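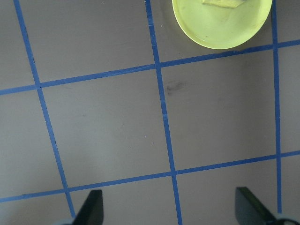
29 Apr 2022

Got in at eight and ran plate episodes until lunch. 127 kept by the end of the day, which puts the Halás set just past 400. The target is 4000 before we train again, so there's a lot of this left.

The blue tape grid is working out. I call a cell, set the plate in it, put the food on the plate, and drive the arm over from wherever it happens to be parked. Before the tape we were all putting things in the same spot near the middle without noticing, and the January model learned exactly that spot and not much else. Today I mostly did the far cells. They are slow – the plate slides out of the wrist view if I come in low, and then I'm guessing.

Threw out a batch from the morning where I bumped the rim and kept going. Morven thinks we should keep those and label them as recoveries. Alcides wants them gone. I put them in a separate folder and we'll argue about it next week.

Skilmont's upload stalled again at 60 percent. Restarted it before I left.

My right wrist is sore from the controller. I should switch hands for the easy cells, or get Morven to take the afternoons. Need to wipe the table down too, and put fresh tape where it's getting worn. Left a note on the door about it.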